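**Lamutico opens registration for its home clothes folding course**

March 15, 2020

Lamutico, the small company for home organisation, announces today that registration is open for its new course "Fold on the Bed". The course teaches people to fold and put away the clothes of the whole family without a special table, in the bedroom where the clothes will stay.

The course has five lessons of 60 minutes each. It was prepared together with Ovance, a maker of drawer dividers and fabric boxes, and it will be given in small groups until October. The price for all lessons is 2670 crowns, and one lesson alone costs 710 crowns.

"Most of our customers have no free table for the laundry," says Blair Mackay, the founder of Lamutico. "They have a bed with a cover on it, and next to it a bedside table and a box which is already full. So we start from this."
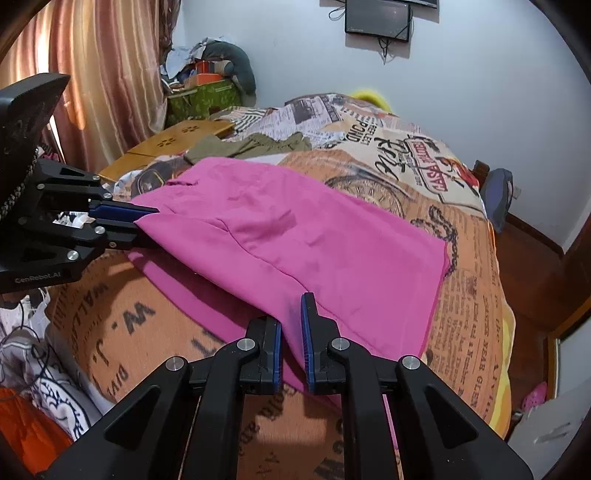 The first lesson is only about laying flat. Participants learn to smooth a garment with the palms from the middle to the sides, to find the seams, and to bring it to a simple rectangle before making any second fold. Soft and thin clothes get more time in this lesson – they slide on a comforter, and many people give up with them and put them in the drawer as they are.

In the second and third lessons the groups work with difficult pieces: long sleeves, cuffs, wide hems, and shorts with an elastic waist. Lamutico recommends folding the bigger garment first and leaving the small ones at the far side of the bed, where they do not disturb the hands.

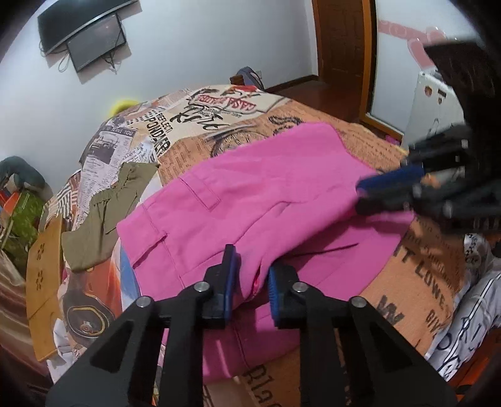 The fourth lesson is for the storage box. Papers and fabrics often finish in the same box, and the course shows how to separate them and how to decide what can go back to the wardrobe. The last lesson is a free one, and participants may bring their own clothes and ask questions.

"I am not asking anybody to have a perfect bedroom," adds Blair Mackay. "I would like that a person can find the pink blouse in the morning without taking out everything else."

Participants do not need to buy any product. A set of Ovance dividers will be lent to each person during the course and can be bought afterwards with a discount.

Registration is possible by e-mail or at the Lamutico office, on the ground floor of the Hattori building, next to the Zidetti fabric shop. Places are given in the order of registration. Journalists who wish to attend the first lesson are kindly asked to write to Blair Mackay in advance.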